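Beads, buttons and one very full table

19 December 2020

I have finally, finally sorted the bead drawer! I know that's a silly thing to be this happy over a week before Christmas, when there are parcels to wrap and a cake that still has no icing, but I've been grinning at it since breakfast.

Some background for anyone new. I started making earrings in June, with a starter kit from Cukon that promised 2,000 glass beads and came in one enormous zip bag. All mixed up. Every colour, every size, plus the little metal findings, in together like a bag of gravel. I loved it to bits and I also lost a whole evening looking for two matching greens. Then came the Mulligan button tin (car boot, 60p, best money I've ever spent) and after that things got a bit out of hand.

So this week I tipped the lot out onto an old bed sheet and got going. My rules were very loose. Colour first, then size, and anything chipped goes in a jam jar for mosaics I will probably never make. I did the seed beads last because they roll, and they get under your nails, and once you sneeze you're starting again. I used a teaspoon for the big scoops and the flat end of a nail file for the small ones, which works a treat.

I tried a few ways of storing them. Egg boxes are lovely to look at and hopeless the second you pick them up. The stacking pots from Jistholm are sturdy, but you have to unscrew 8 lids to find one bead, and I haven't got the patience. Muffin tins are fine for an afternoon's work as long as there's no cat in the house. There is a cat in the house. 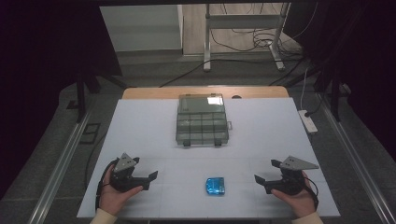 Compartment boxes have won me over completely, and I'd tell anyone starting out to get one before they buy a single extra bead. You want lots of small sections and a lid on a hinge, so it can't wander off under the sofa. I like a tinted see-through one like the grey-green box up there, with its little latch at the side, as you can see the grid through the plastic before you've opened a thing. A white surface helps no end too. Look how that small blue piece sings out against it! I've put an offcut of white board on my own table now and my poor eyes are very grateful.

Next up is the ribbon, which lives in a Hidevwood shoebox and has been breeding. I've also got 200 ear wires on order, so expect everybody's presents to be a bit late and very dangly.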